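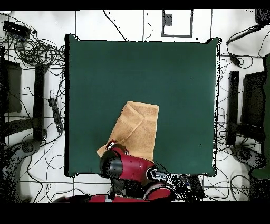 3.2 Looking after the folding cell

We have come to believe that a good part of what gets reported as policy failure in cloth folding is really upkeep failure, and so we would like to spend a little more room on the upkeep of our cell than papers of this kind usually do. The cell is known in our lab as Drutum. It folds small terry towels on a green cloth surface, and it was set up in February by the first author, with a great deal of patient help from everyone who happened to walk past while the arm was being bolted down.

The cloth turned out to need the most care. Terry sheds, and the lint settles into the felt-like surface and changes how easily a towel slides when it is pulled (we noticed this first by hand, well before it showed up in any of our logs). We now go over the cloth with a dry lint roller before every block of 42 folds, and at the end of a working day we lift it, shake it out, and lay it back with the same side up. It should be stretched until it lies smooth but no further. In our early weeks we pulled it so hard that it crept back overnight, and the height map we had taken the evening before was no good to us in the morning!

Next come the fingers. The tips are checked for trapped loops of thread at the start of each block, with the arm parked high and the motors off. A loop that stays behind in the joint will hold the towel for a moment after release, and the towel then gets dragged along by the next move, which spoils a perfectly good fold. We use tweezers and a soft brush, and we never blow the fibers out with canned air, having once driven a whole tuft of them deeper into the finger mount and lost an afternoon to getting it back out.

Closing height is the setting that drifts most. We bring the open fingers down over a folded towel in steps of 2 mm, close them, lift a little, and look at whether one layer or two has come up. The value that lifts the upper layer alone is written into the Vimus configuration file, along with the initials of whoever found it. Figure 4 shows the fingers at the top edge of a bunched towel, a hard case for this check, with so much raised cloth near the grasp that the tips are partly hidden from the side view.

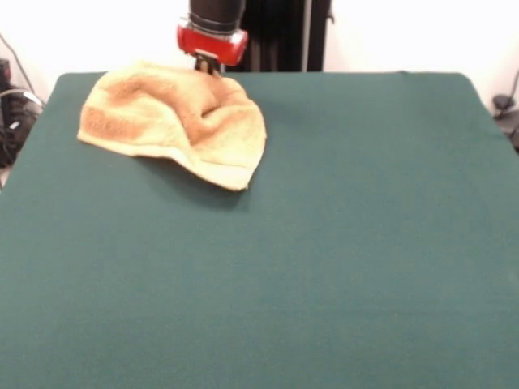 Figure 4. Gripper at the top of a bunched terry towel, side camera.

Yoon-hee Myung, reading a draft of this section, asked whether the height check ought to be repeated whenever a towel is swapped for a freshly washed one, given that the loops stand up taller after laundering and a height found on a flattened towel might leave the fingers closing on fluff. We think she is quite right, and we have since added it. In the 31 blocks run after that change, the check was done at every swap, and it takes hardly any time once you have the knack of it.

Cabling is the last matter, and the least glamorous. All lines to the arm are followed by hand from end to end once a week, wiggling each plug gently, and any that has worked loose is reseated and noted in the log that Stamatia Panagiotou started for us. Intermittent dropouts in the wrist signal had cost us two full blocks before we began doing this. The entry for 19th April records the replacement of one connector at the wrist, after which the zero position was set again from scratch and the closing height found anew. Blocks from before and after the replacement are kept apart in Section 4.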